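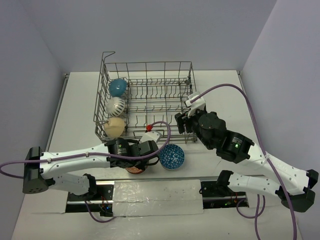

Section 4: Your first wash with the Drorov benchtop dishwasher

You've got it plumbed, it's level, and now the fun starts! Set aside 2 hours for this section the first time through, mostly because the empty rinse runs for 119 minutes and you'll want to be nearby for it.

1. Check that the inlet hose is hand-tight at the tap. Turn the tap on fully and look for drips at both ends.

2. Fill the salt reservoir if your water is hard (see Section 3 for the test strip colours). Wipe up any spilled grains.

3. Close the door until it clicks, choose Rinse and press Start. The light turns green when water begins to flow.

4. When it beeps, open the door a crack and let the steam out for a few minutes.

CAUTION: The heating element stays hot after the beep. Keep fingers and plastic lids well away from the base.

5. Now load up - this is the part we love. Plates face the centre, cups go along the sides, and bowls go in upside down so they drain properly.
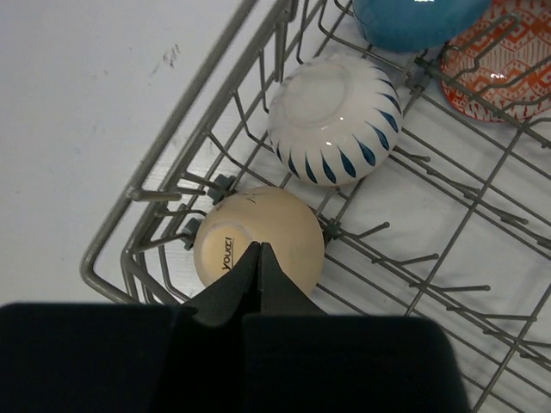

Fig. 4.2 Bowls placed upside down in a rack

6. Spin the spray arm by hand. If it catches on anything, shift the load and try again.

7. Add one tablet and pick Everyday. Lightly soiled glasses come up beautifully on Quick, so do give that a go as well.

Note: Hand-painted pieces and anything with a gold rim should be washed in the sink.

Error codes you may meet on day one

E 215 - no water coming in. Open the tap, then hold Start until the code clears.

E 478 - door not latched. Push firmly near the handle.

Filter cleaning is covered in Section 5.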